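Getting marks off a pale wood-grain desk, and is a little drawer box worth keeping?

Posted in Home and Workspace, 31/08/2018

Domnica Stoica

Hello everyone, I hope this is the right spot for a cleaning question that is half a storage question. I've taken over a light wood-grain table with rounded corners and a cable hole near the back, and I've grown very fond of it. The colour is lovely, all beige and cream with long wavy grain. The trouble is that every little thing shows up on it. There are faint dark marks near one spot that look like somebody rested a pencil there, a thin dark scratch, and crumbs that seem to appear the minute my back is turned.

I also have a small box with a green hinged lid and a white drawer, and I'd like it to live on the right-hand side for stamps, paper clips and spare keys. The drawer is empty at the moment. My old desk came from Hornik and had a finish you could practically scour, so I'm nervous about being too rough with this one. What would you use on the marks, and would you put anything under the box?

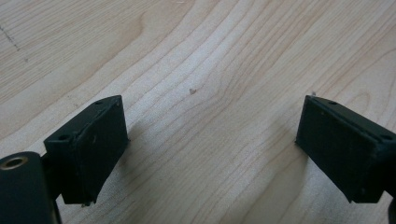
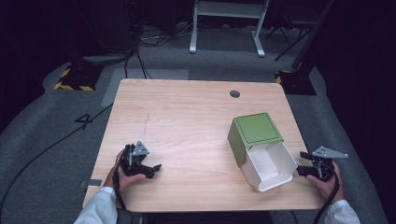
Answers

Tegwen Landeg

Oh, I do like a pale desk, and I sympathise, as mine shows every biscuit crumb from here to December! Start by sweeping up the loose bits with a soft dry brush or a clean cloth. Don't rub at specks straight away, as anything gritty will happily make you a second scratch.

For the pencil-looking marks, try a plain white eraser, very lightly, and go along the grain. If they are pencil they should lift after a few passes. If they don't budge, take a barely damp cloth with one drop of dish soap, wipe, then go over it with a dry one. Try it first somewhere you won't mind, such as near the cable hole, and wait until it has dried properly before you judge the colour.

I'd leave the scratch alone until you know what the surface is made of. Real wood can often take a matching wax stick, but if it's a printed surface the wax will mostly sit on top and collect fluff. Have a look inside the cable hole with a torch and you may be able to see the edge of the board and whether the grain carries on down. (I did this with my mother's sideboard and got a bit of a shock.)

As for the box, yes, stick two strips of thin felt underneath, one at the front and one at the back. Check how it behaves with the drawer pulled right out, too. Light boxes can tip forward when the drawer is full of keys, so I'd put the heavy things at the back and keep the stamps in front.

Nelu Jitaru

Magic sponge. Works on everything. I did my whole kitchen bench with one.

Roxana Ursu

Please be careful with Nelu's suggestion, Domnica. Those sponges are a very fine abrasive, and on a matte finish they can leave a shiny patch that you'll notice every time the light comes across it. I did exactly that to a shelf in our hallway and there is now a vase permanently parked on the spot.

I agree with Tegwen about the eraser. If you do end up buying a cleaner, look for one meant for matte furniture and skip the spray polish, which leaves a film and seems to hold on to dust. I keep an old cotton pillowcase cut into squares for this and give the desk a wipe before I sit down in the morning.

I'd line the drawer with a bit of felt or thick paper as well, as keys will mark up a white drawer in no time. And turn the box so the drawer opens toward whichever hand you use for it. Mine faced the wrong way for months and I kept reaching over my tea to get at the stamps.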